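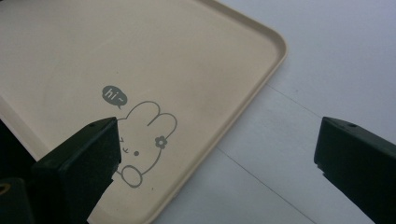
Good habits for recording pick-up demos with a hand-held gripper?

Posted by Rosalie Nägeli, Mon 5 May

Hi all! I've started helping out with demo recording at a small shop called Widmer and I'm absolutely loving it. We use a two-finger hand-held gripper with the camera on the tool, and most of our work so far is household stuff, trays and kitchen bits mainly. My trouble is that three of us record and all three do it differently. One person comes in fast from the side, one hovers forever, and I'm somewhere in between. Is there a rule set people follow? I'd like to write a one-pager before we get any further, as we're already at 238 takes and I'd hate to redo them. Also, do printed patterns on objects matter? Our tray has a bunny saying "hi~" on it and a co-worker wants everything swapped for plain colours.

Lai-ching Mak

Oh, you're going to have fun with this! Keep the bunny. If the tool will ever be used in a real home it's going to meet bunnies, so mix printed and plain and write down which is which in your log. Here's what we settled on at Caltum after a pretty messy January:

Start every take with the fingers fully open and the object in view.
Hold still for a breath, then move.
Come in at a speed you could keep up all afternoon.
Keep your other hand out of it unless the task sheet says two hands.
If you fumble, finish the recovery and tag it. Don't delete it on the spot, let whoever reviews decide.
Wipe the lens and check the finger screws at every break.

For a light tray on a light table, have a look at your exposure before you begin. A pale rim can wash out under strong overhead light and then you can't tell where the edge is when you review. We turned one lamp to the wall and it was so much better.

On the three different styles, I wouldn't flatten them completely. Some variety in where you come from is lovely to have. What needs to match is how a take starts and ends, and what counts as done. We wrote "done" as one sentence per task and argued over every one of them, which was time well spent!

Zaid Mahasneh

Just go slow. We cap at 70 takes per person per day, after that everybody gets sloppy.

Aranka Simon

Agree with Lai-ching on nearly all of it, but I'd be stricter about fumbles. On the Conia job we kept them in the same folder as the clean takes and sorting it out later meant going back through 2,870 clips. Separate folder from day one, please!

One more for the one-pager: put the date and a version number at the top, and have each take's log line say which version it was recorded under. You will change the rules, and it's great to be able to see which takes came before the change.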